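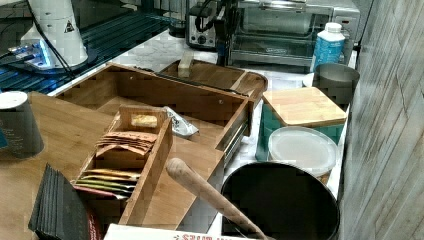

Tea sachets breeding in a kitchen drawer — what do you keep them in?

Posted by Katalin Szalai, 28/12/2022

Every Christmas people give us tea, and every year I buy a bit more bamboo to put it in. I now have a narrow tea tray sitting inside a big drawer box, plus a shallow tray behind that, and I still can't find the peppermint. The box is out on the worktop while I make up my mind. Do I sort by type, by colour or by who will be offended if theirs is at the bottom? The drawer is 300 mm wide inside, if that helps. 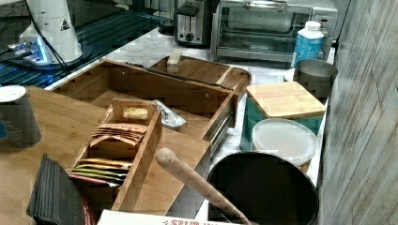
2 replies

Alistair Mowat
Stand them up. Flat piles are where tea goes to be forgotten. Put the packets on edge in the slots, one kind to a slot, and anything that flops over gets drunk first. Ours is a Lobo divider, 289 mm long, and it went into the drawer after ten minutes of swearing. Check yours clears the runners before you fill it. Foil wrappers go in the bin, however shiny. I'd keep loose tea in a canister with a proper lid, well away from the spices, unless you like your Earl Grey with a hint of cumin.

As for the shallow tray, leave it on the worktop for whatever you're drinking this week. Once it's full, stop buying tea. I have never managed this last part.
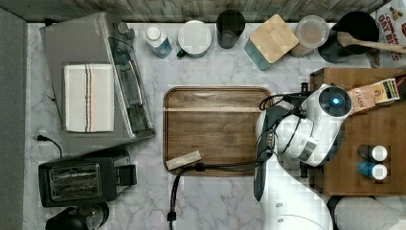

Serving tray on the worktop, tea box over on the board

cluven116
just drink coffee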